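# Label the small places too

September 15, 2021

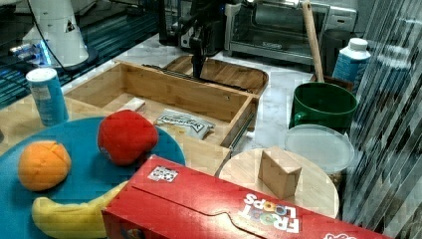
*Toy fruit on a teal-blue plate, next to an open bamboo box.*

I have been drawing locator maps for encyclopedia articles for a few years, and I keep having the same argument. Someone opens a map I made of the Goltura valley, sees the hamlet of Teuber on it in small gray type, and asks me to remove it. The usual complaint is that a town of 381 people doesn't belong on the same map as Broverham.

I think it does, if the article mentions it. The article on the Greline railroad names Teuber in four paragraphs. The line was rerouted there, the bridge was there, and the strike started there. A reader who goes to the map and can't find it has been let down by the map.

The other side has a fair point about clutter. Volker Görtz, who drew the older version, kept it to 11 labels and it looks very clean. You can read it at thumbnail size. Mine is harder to read when it's small, and I won't pretend otherwise. But most of his labels are places the text never brings up. They were picked by population, and population is a poor guide to what a reader is looking for.

Population also goes out of date. Greline was listed at 728 when the old map was made, which put it over the cutoff. It would fail that test now, and the railroad is still named after it.

What I do is read the article first with a pencil and write down every place name. Those go on the map. Then I add two or three larger towns so people can tell where they are. If the labels start to collide, I make an inset. I drop rivers before I drop villages, unless the river is in the text.

File format matters less than people say. SVG is better because the next editor can fix a spelling without redrawing anything, but I would take a PNG with the right names over an SVG with the wrong ones.

I've put my version back up for the railroad article and left Volker's on the general page for the valley, where it works fine. If you want Teuber taken off, please take it out of the article first.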